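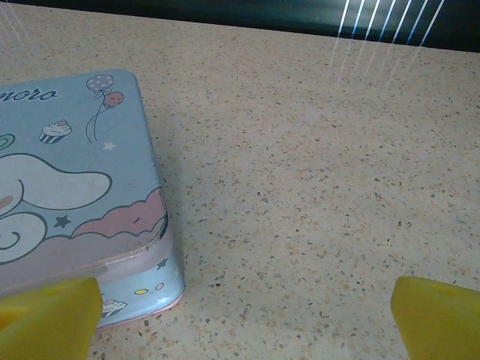
Keeping Seed Dry: What Actually Happens Inside a Closed Tin

August 31, 2019

Most garden seed that fails to come up in spring was lost the previous fall, in storage. The usual suspects are blamed first: cold soil, old stock, planting depth. Moisture gets less attention than it deserves, partly because the amounts involved are small. A bean seed at 14 percent moisture and a bean seed at 8 percent look the same, feel nearly the same and weigh nearly the same. One of them will keep for several years on a shelf. The other may be a poor bet by its second spring.

The rule most seed savers learn is an old one: for each 1 percent drop in seed moisture, storage life doubles, and it doubles again for each 10 degree drop in temperature on the Fahrenheit scale. Both halves hold only within limits. Below 5 percent moisture the gain levels off, and very dry legumes can crack when they take up water too fast at planting. Between 5 and 14 percent, though, the rule is a fair guide, and it shows why drying comes before cooling. A wet seed in a freezer can be killed by ice. A dry seed in a hall closet will usually be fine.

How seed takes up water

Seed is hygroscopic. It trades water with the surrounding air until the two are in balance, and the point of balance depends on the relative humidity and on the makeup of the seed. Starchy seed such as corn holds more water at a given humidity than oily seed such as sunflower or lettuce. At 45 percent relative humidity, corn settles near 10 percent moisture, while most oily seed settles well below that.

The exchange is slow at first glance and fast in practice. Small seed spread one layer deep will come close to balance in a few days. The same seed packed in a deep jar may take weeks, and the middle of the jar lags behind the top. This matters at both ends of the process. Seed dried in a heap is unevenly dry. Seed left in an open bowl during a damp week will give back much of what was gained.

What the container does

A container does two jobs. It keeps out insects and rodents, which almost any hard-sided box will do, and it slows the passage of water vapor, which many will not. Household tins are a good case. The metal itself is a complete barrier. The lid seam is the weak point. A slip lid on a cookie tin is a friction fit between two pieces of pressed metal with no gasket, and the gap runs the full way around the rim.

The seed room at Biltska, a small growers' exchange in the Warkow valley, ran a comparison over one storage season. Slip-lid tins, screw-top canning jars and paper envelopes were loaded with dry bean seed from a single lot and placed on the same shelf, each with a humidity card inside. The paper envelopes followed the room, as expected. The tins lagged behind it by several weeks and then followed it as well. The jars with rubber-sealed lids held steady until they were opened.

One further result was useful. Tins closed with a single turn of vinyl electrical tape over the seam did nearly as well as the jars. Masking tape made little difference -- the paper backing passes vapor freely, and the adhesive lets go as it dries out. The exchange now tapes every tin that will stay shut for more than a month and leaves the rest for seed in weekly use.

Dents and worn finish on the flat of a lid have no effect on the barrier unless the metal is pierced. A bent rim does. To check, set the lid in place and press down at each corner in turn. If it rocks, the tin should be kept for labels and twine.

Drying before closing

A sealed container keeps dry seed dry and damp seed damp. Seed should be at its target moisture before the lid goes on, or a desiccant should be packed with it to finish the work.

Silica gel is the common choice. The indicating type changes color as it loads and can be reused after a few hours in a low oven. For the drying stage, use equal weights of gel and seed in a sealed jar: a 500 gram lot of seed takes 500 grams of gel. Small seed is ready in a week. Large beans and squash need longer. Once the seed is dry, remove most of the gel. A small packet is enough to deal with the air let in by later openings.

Powdered milk and dry rice are often suggested as substitutes. Rice works only if it has been baked first, and its capacity is low. Powdered milk has the same limit and tends to cake.

Simple tests for dryness are crude but serviceable:

Beans and peas: strike one with a hammer on a hard surface. A dry seed shatters. A damp one mashes.

Squash and pumpkin: bend the seed. It should snap.

Corn: same as beans, though the kernel breaks into fewer pieces.

Lettuce, onion and other fine seed: no reliable hand test. Use a humidity card in a closed jar and wait 3 days for the reading to settle.

Labels and records

Write the crop, variety and year on a slip and put it inside with the seed. Outside labels fall off, and a decorated tin does not take ink well. The Gwilliam system, used at Biltska, adds a lot number and the date of the last germination test. The current ledger runs to 448 lots, and any lot with no test in the past 3 years is pulled and checked before it goes out.

Opening a cold container is the last common error. Seed brought out of a refrigerator should stand closed overnight until it reaches room temperature. Open it sooner and water condenses on the seed. The Wimico bean lots, which are kept cold from September until planting, come out the evening before they are needed and are repacked the same morning they are opened.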